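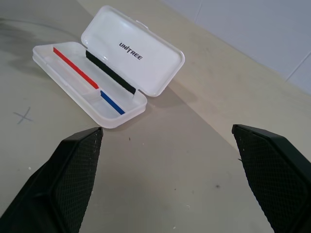 # Minimum Spec

Wanda Stępień had tested games for Birnasance long enough to have her own chair, and the chair had started to lean. She put a folded cardboard box under one wheel and started the build.

The game was Druserton. It was set in a drowned county where the player rowed from rooftop to rooftop, and it had been due in November for two years running. The trailer had fog in it. Everyone who had seen the trailer wrote about the fog.

Her job that week was the low machine. It sat under the desk with its side panel off, and it had the parts that would be printed on the store page under the word Minimum. The store page was already live. Somebody in marketing had filled it in before anyone had run the game on those parts.

She loaded the harbor save. The counter in the corner said 10.

She turned off the fog. The counter said 10.

She turned off shadows, reflections, grass, and the thing called Water Detail, which had five settings that all looked alike to her. She restarted the game and loaded the harbor again. The rowboat moved across the bay in small jumps. A gull hung over the pier, then was somewhere else.

She opened the tracker and typed, "Harbor, low machine, all settings at lowest, 10 frames per second. Settings menu does not appear to change anything." The tracker gave it the number 1017.

Ľubomír Jurčo came up from the second floor twenty minutes later. He wrote the renderer. He had a sandwich with him and did not put it down.

"It can't be all settings," he said.

"It's all settings."

"Which driver?"

She told him. He leaned over her shoulder and read the screen for a while.

"Turn the fog back on."

She did. Nothing changed on the counter, but the far side of the bay went gray.

"So the menu works," he said.

"The menu works. It just doesn't help."

He ate some of the sandwich. Down on the screen the rowboat had drifted against a post and was bumping it.

"Go stand facing the wall," he said. "The sea wall. Look right at it so it fills the view."

She rowed over, which took a long time at that speed, climbed the steps and put the player's nose against the stones. The counter still said 10.

"Huh," said Ľubomír.

"It should be a hundred, right? It's a wall."

"It should be a lot."

He pulled over a chair from the next desk. The next desk had been Wiegand's until the spring, and there was still a mug on it. Wiegand had built most of the harbor. He had left for a job at a bank, and he had not written much down.

They went through it the slow way. Ľubomír made a build with no birds, and she ran it. He made a build with no boats except hers. He made one with no weather. Each build took a while to come up the network, and while they waited he told her about his apartment, where the landlord was replacing the windows one at a time. She told him the chair story, and he looked under the desk at the cardboard.

"You could ask for a new one," he said.

"I asked."

By six the cleaners had been through and most of the lights on the floor had switched themselves off. Ľubomír waved an arm and the ones over the desk came back on.

"Take out the people," Wanda said.

"There's four people in the harbor. Four people don't cost anything."

"Take them out anyway."

He took them out. The counter said 41.

Neither of them spoke. She rowed out into the bay and back. The gull flew the way gulls fly.

He put them back in one by one. The woman with the nets was fine. The two boys on the roof were fine. The last was a ferryman called Bolier, who stood in a shed at the end of the pier and sold the player a lamp in the second chapter. With Bolier in, the counter went to 10 and stayed there.

"What does he do?" Ľubomír asked.

"Sells a lamp."

"What does he do the rest of the time?"

He opened the script on his laptop. It was long. Wanda had expected a page and it kept scrolling. Bolier had a wife in the flooded church, and he was looking for her. On every frame, wherever the player was, he worked out a route from his shed to the church door, through every boat and beam and rooftop in the county. The door was under the water and there was no route, so he tried the whole map and failed, and on the next frame he tried again. He never took a step. From outside he was a man standing in a shed.

"Is that in the story?" Ľubomír asked. "The wife?"

"I've finished this game nine times. There's no wife."

He scrolled back to the top. Wiegand had left a single comment there. It said, "for later."

"I can have him check once an hour," Ľubomír said. "Or I can take it out."

Wanda looked at the shed. The lamp in the window was lit because she had turned the effects back on.

"Does once an hour cost anything?"

"You'd never see it."

"Then do that."

He made the change, sent the build, and went downstairs for his coat. She waited for it to copy and ran the harbor one more time with the fog on. The counter said 38. She opened 1017, wrote down the build number, and set it to fixed. Then she rowed out to the end of the pier and bought the lamp.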